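Budget for a used arm and gripper, what am I forgetting?

Hamidreza Ghaffari
Posted in Buying and Planning

Hi all, I've been saving since January for a used arm to play with at home and I'm finally close to spending the money. My ceiling is $3000 all in. The seller wants most of that for the arm and controller, and the two-finger gripper is another $582 on top, so whatever is left has to cover the small stuff. A friend says I should keep $200 back for "bits" and I honestly have no idea what bits he means. I want it to pick things up off the floor and tidy a bit, nothing serious. It would go in our front room, which is tiled. What do people end up paying for after the big purchase? And is it worth buying spare finger covers right away or should I wait?

Tillesau
Top contributor

Your friend is right about the bits, he's just low! I kept every receipt my first year and the extras came to $715 - and I thought I was being careful. The biggest chunk was power and cable stuff. I bought the cheapest power strip I could find, then a longer one, then a pile of cable clips and sleeves, then a second strip because the first long one wouldn't take two chunky adapters side by side. Measure from your wall outlet to where the arm will sit and then go up a size.

If floor pickup is the plan, look at your floor before you look at any more listings. Loose cables are about the worst thing you can have down there, and shiny tile is no picnic for a cheap camera either.
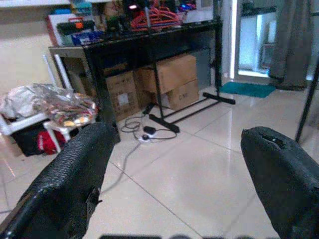

Floor level, between the fingers: power strip, adapter and black cables on white tile.

See the little flap sticking out on the inside of the left finger? Covers tear. So yes, buy the spares with the gripper, it's one shipping charge instead of two (I paid twice, still annoyed). And put a line in your budget for getting the wiring up off the floor. A cable tray under the desk is cheap and you'll want it before you want any fancy software.

I'd also plan on a matte mat for the work area if you've got polished tile like that. Mine is plain gray and a bit ugly but I don't regret it.

Kesero

just get a bigger budget lol. but seriously ask if the controller comes with the power cable, mine didn't

Liang

Agree with most of what Tillesau said, except I'd hold off on the mat until you've tried the camera in your own room. If you have a glass door letting in a lot of light, try a curtain first, you may already own one. Mine cost me nothing.

Two things to ask the seller before you pay. Is the gripper's mounting plate included, and are the finger covers a size you can still order? I skipped the second one and ended up gluing on some drawer liner, and it's still on there. Also get the return terms in writing, even if it's only a message in the chat.

With a $3000 ceiling I'd try to talk the arm down before cutting the extras. Used prices have some give in them, especially if you can pick it up yourself and save them packing it.

Hamidreza Ghaffari

Thanks, this helps a lot. I'm moving the $200 up and asking about the mounting plate tonight. Kesero, I asked about the power cable too and no, it is not included.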